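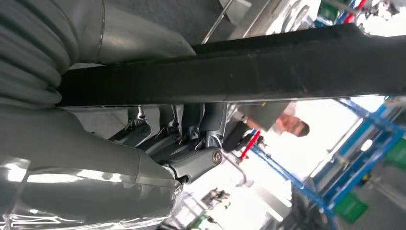 Unit 7: Sharing Floor Space with a Robot That Is Holding Something

Welcome back, everybody, and thank you to those of you who stayed behind to help tidy the benches. Today is mostly about manners, if I can call them that, and I'll try to leave Bereket Tesfamariam enough time for his part on stop buttons.

Last unit we talked about reach. We drew the circle on the floor, we measured it, and I think most of you went home feeling the circle was the answer. Well, look at how far a long bar sticks out once the fingers have closed on it! The hand is in one place and the far end is somewhere else entirely, right over by the blue framing, with a person in glasses standing near the grip. So the first rule in our shop is that the working zone gets drawn around the load, and it gets drawn again each time the load changes.

House rules for this course

1. Agree out loud who has the stop button before the arm is powered. Say the name. "Halfdan has the stop" is plenty.

2. Keep your own fingers out of the robot's fingers. There are joints and linkages in there with small gaps between them, and any of those gaps can pinch (yes, even at low speed).

3. If you need to look closely at a grip, ask for a hold first and wait until the operator answers you. A nod doesn't count.

4. Never reach under a held object to fetch something from a rack or a bin. Walk around, or ask for the load to be set down.

5. Tie back hair, tuck in lanyards, and push loose sleeves up past the elbow.

6. Write down every dropped load in the log, including the ones that landed softly and made everyone laugh.

For next time, please read the risk assessment Heiðrún Briem wrote for the Larnix cell, all 11 pages, and bring one question about it. Short questions are welcome. If you can't open the file, come and find me before lunch and I'll print you a copy.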